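Home | Features | Test Bench | Robotics | Subscribe

Two Fingers, Two Arms, One Kitchen: Comparing Grippers Before the Hardware Ships 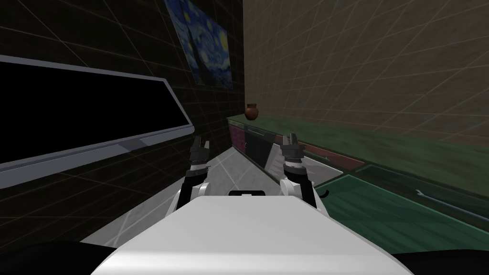
Why compare grippers in simulation before buying any?
Mounting a gripper on a real arm takes a technician most of a morning, and swapping a model file takes seconds. The numbers from simulation are less reliable, but they are good enough to drop the weak candidates early.

The team at Brivbridge had two parallel-jaw designs to choose from, the Dovhaniuk and the Conoden, and one two-armed robot to put them on. Both have two fingers. They differ in finger stiffness, pad shape and how the controller reports contact. The test kitchen is a rendered room with a long counter along one wall, and a small clay pot stands toward the far end of the countertop.

Each gripper was run through 354 trials, divided among 3 tasks: grasp a pot by the neck, pull a drawer by a thin bar handle, and pass an object from one arm to the other. Every trial started with the fingers open. A grasp counted if the object stayed in the fingers for 4 seconds after lift.

On the pot, the two were close. The Dovhaniuk's wider pads tolerated more error in the approach angle. The Conoden needed a better estimate of where the neck was and failed when the wrist arrived tilted.

The drawer reversed the order. Narrow fingers fit behind the handle with less wrist travel, and the Conoden finished most pulls without a second attempt. The Dovhaniuk tended to strike the drawer face with its outer finger, which the controller logged as contact and treated as a grasp. Raising the force threshold fixed this but slowed every other task.

Handover was poor for both. The arms use separate motion planners on a shared clock, and a delay of 7 control cycles was enough to make one gripper release early. Trerard, which supplies the controller, has a patch scheduled for June.

Brivbridge has ordered a pair of Conodens for bench work. Pad friction will be measured first, as the simulated value came from a data sheet.

Comments (3)

gearlash: What friction model? Pad results in sim depend heavily on that.

m_tolland: We saw the same false contact on drawer fronts. Checking finger gap along with force solved it for us.

pinion22: Would like to see the handover test rerun after the patch.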